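4. Simulation before the outdoor runs

4.1 Why we simulate at all

The rover was put together in the shared workshop at Clurwood over one winter, mostly in the evenings, from a secondhand wheelchair base, a single forward camera and a small computer bolted under the seat plate. Section 3 covers the frame and the wiring. By the time the drive code was stable enough to leave the bench, the only open ground we could use was the yard behind the workshop, and it is shared with two other groups and a delivery bay. Outdoor time was therefore short and hard to plan. We needed another way to find the plain mistakes in the camera code before the rover carried them outside at walking speed.

We used Lodness, a rendering package that runs on one desktop machine and produces camera views of built-up areas at a chosen height and heading. It does not model wheel slip, and its handling of battery load is too simple to be of use to us, so all drive tuning was done on the real base. What it gives is light, texture and distance. Those were the three things that gave the ground detector the most trouble on the bench.

4.2 Setup

The simulated camera was given the same height above ground and the same lens values as the real one. We measured the real lens with a printed checkerboard taped to a sheet of glass, and the values went into Lodness unchanged. The first attempt used values copied from the seller's page. These turned out to belong to a different version of the lens, and the views made with them were thrown away.

We rendered 1,933 views in all. Each view comes with a depth map and a label map from the renderer, which saved us the hand labeling we had done for the yard pictures. The views are spread over open squares, streets and gaps between buildings, with the sun placed high, low, behind the camera and to one side. No rain or night views were made. The rover has no lights and its electronics box is not sealed, so we had no plan to run it in either.

The ground detector, which we call Kinoshita after the name of its folder in the code, splits each view into free ground, blocked ground and unknown. It works on color and texture only. A second step, Lultine, takes the output of the first and decides how far ahead the rover may drive. Both steps ran on the rover's own computer during the tests, with the rendered views fed in over a cable in place of the camera. This was slower than running them on the desktop, but it showed us the real timing, and it exposed a memory leak that had stayed hidden in every short bench run.

4.3 Shadows and paving joints

The code as it stood on 2019-10-19 failed most often on paved squares. We went through the failed views by hand and sorted them by cause. In 69 of them the detector had marked a shadow edge or a dark joint between slabs as blocked ground. In 67 others the path was cut short at the foot of a wall, where the wall and the paving were close in color. The remaining failures had mixed causes, and we did not sort them further.

Figure 2 is typical of the views in which both problems can come up together. The plaza is pale and gray, and so is the tall concrete wall that rises from it, while a wide black joint runs through the paving toward the camera. Shadow lies over part of the brick wall and part of the concrete one. A person on the far side of the plaza takes up very little of the view, and the detector has to keep such small upright shapes while letting the joints go.

Our first fix was to raise the contrast limit, so that a thin dark line alone would not count as blocked. This removed many of the joint errors but also lost curbs seen from straight ahead. The second fix was to check whether the texture on the two sides of a dark line matched. If it did, the line was treated as a mark on the ground. Wide joints near the camera still caused trouble — they are broad enough to have a texture of their own — and for these we added a width limit that grows toward the bottom of the view.

The wall problem was handled in Lultine. It now looks for a change in texture direction as well as a change in color, and it holds an unknown result for several views before it shortens the path. The cost is a small delay in braking, which we accepted at the speeds used in the yard.
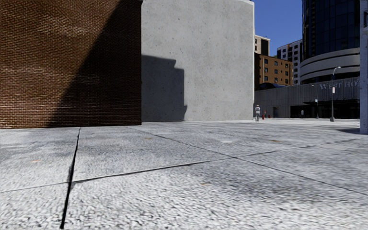

Figure 2. Rendered view of a paved plaza with brick and concrete walls.

4.4 Moving to the yard

The same settings were loaded onto the rover in May and left alone for the first outdoor runs. The yard surface is poured concrete with a drain channel along one side, so the width limit was tested mainly on the channel cover. Results from these runs are given in Section 5, together with the changes we made to the camera mount.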